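I finally dumped out the junk drawer in my nightstand. Everything went onto the bed, because the dotted blanket keeps small things from rolling off (my floor eats rings, I swear), and then I got sucked in for the whole afternoon. I'd set aside twenty minutes, max!

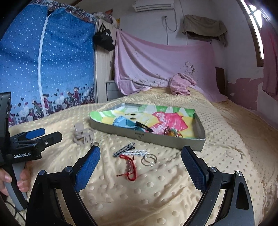
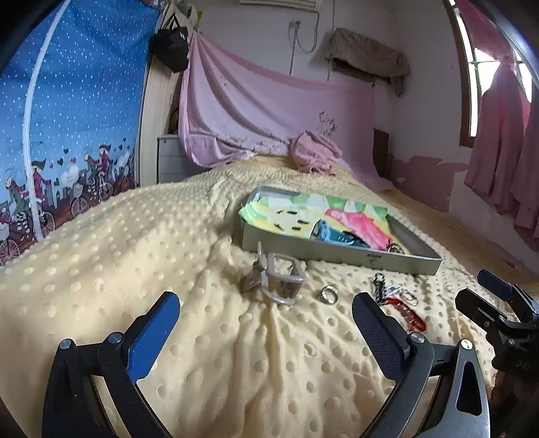 Little things on the bumpy blanket, mid-sort.

How do you decide which little accessories to keep?

I go by whether I've worn it since last February. That's it, that's the whole test. If I can remember putting it on, it stays, and if I have to make up an occasion for it ("maybe a wedding?") it goes in the giveaway bag. Broken things get one week on the dresser to be fixed. I used to do the thing where you hold it and wait for a feeling, but I have feelings about every single hair clip I've ever owned, so that got me nowhere.

Hair stuff was first. Claw clips are my weakness and I will defend them to anyone. I wear one pretty much every day when I'm cooking or washing my face, so those were all safe. The dressier clips took longer. I like them so much more in my hand than on my head! Two went in the bag, and I've already thought about taking one back out.

Then the bracelets. I had a red cord one I was sure I'd lost on the bus to Utgate, and I had told everybody about losing it, so now I have some explaining to do. I put it straight on and it's been on my wrist ever since. I'd forgotten how nice it is to wear something that doesn't clank against the desk when I type.

Rings are a problem. My fingers change size between winter and summer, so a ring that won't go over my knuckle in July might fall off in February, and that means I can't really trust a try-on. I kept nearly all of them. Don't judge me. The belt buckle I kept too, even though I don't have a belt for it. Uwe Grube at the shoe repair on Kohlhase Street told me he can fit a strap to pretty much any buckle if you bring it in, so that's on my list for this month.

As for where it all lives now, I did look at the jewelry organizers at Nimar, the nice ones with the velvet slots, and then I saw the price and went home. Shallow lids and trays work fine for me. One for hair, one for everything else, side by side in the drawer. The trick (if it even counts as one) is keeping them shallow, so there's only ever one layer and I can see what I've got. The old setup was a deep cookie tin and I only ever wore whatever was on top.

Still to do: the necklaces. They're in one big knot in a sock and I'm not ready to talk about it. If anyone has a way of getting fine chains apart that doesn't involve a pin and a lot of swearing, please leave it in the comments!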